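Planner keeps choosing the long way round (two arms, one washer)
Simulation and Control board

mouldy_encoder
2018-07-15
Hello all. I've got two arms sharing a table with a plate washer in sim, and the motion planner is driving me up the wall. The left arm takes the plate from its holder in front of the machine, and maybe one run in five it swings right up over the keypad with the elbow nearly folded, when there's a perfectly good short path. I ran 414 episodes overnight and the daft ones all start from the same two home poses. Collision meshes are the stock ones out of the Fudby package, bottles and tubes included. Has anyone seen this?

torque_and_toast
How are the tubes modelled? If Fudby gives you one convex hull for bottles plus tubes then you've got an invisible wardrobe sitting on top of your washer, and the planner is quite rightly going round it. Post some renders, including one from the wrist if you've got it.

mouldy_encoder
Good shout, will check the hulls. Two room views and a gripper view: 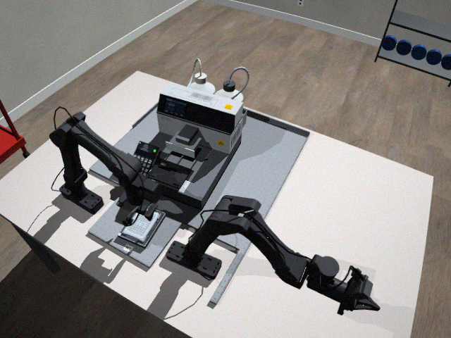
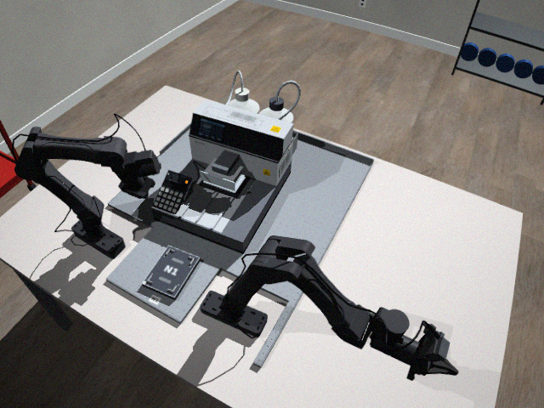
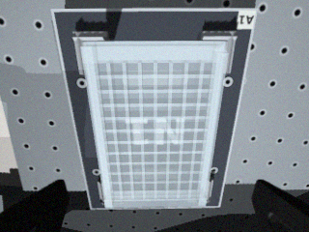

The planner is the one that came with Meltdale, 11 waypoints per segment, nothing fancy. I have tried raising the sampling budget to 1,025 and all it did was make the silly paths smoother!

Zohreh Rezaei
I'd leave the hulls alone for now. Same two home poses every time sounds like IK seeding to me. You're solving for the grasp from wherever the arm happens to be, getting the other elbow branch, and then the planner does its best with a rotten goal. Seed from a fixed posture near the grasp and see what you get.

torque_and_toast
Disagree, sorry. I had exactly this in January and it was the hull, I spent a fortnight messing with seeds first and got nowhere. Turn on the collision overlay, it takes a minute.

Zohreh Rezaei
It does take a minute, so yes, do it. But a fat hull would spoil every start pose that has to pass near the bottles, and he's only got trouble with a couple.

Alistair Strachan
Bit of a side question: are you planning both arms together or one at a time with the other frozen? With one frozen, the parked arm is just another obstacle, and where you park it matters a lot. I use Shearer for this and it lets you plan all the joints as one problem. Slower, mind.

mouldy_encoder
One at a time, other one frozen. Right, overlay's on. The hull IS fat, it swallows both tubes and a good chunk of air. Split it into separate pieces and the bad runs went down but they haven't gone away. Then I fixed the seed like Zohreh said and I've had a clean batch since, though only a short one.

torque_and_toast
So I was half right. I'll take that.

Zohreh Rezaei
Put the old hull back with the new seed and run it again, otherwise you don't know which one did the work.

mouldy_encoder
Fair. Setting it going before bed, will post the log when it's finished.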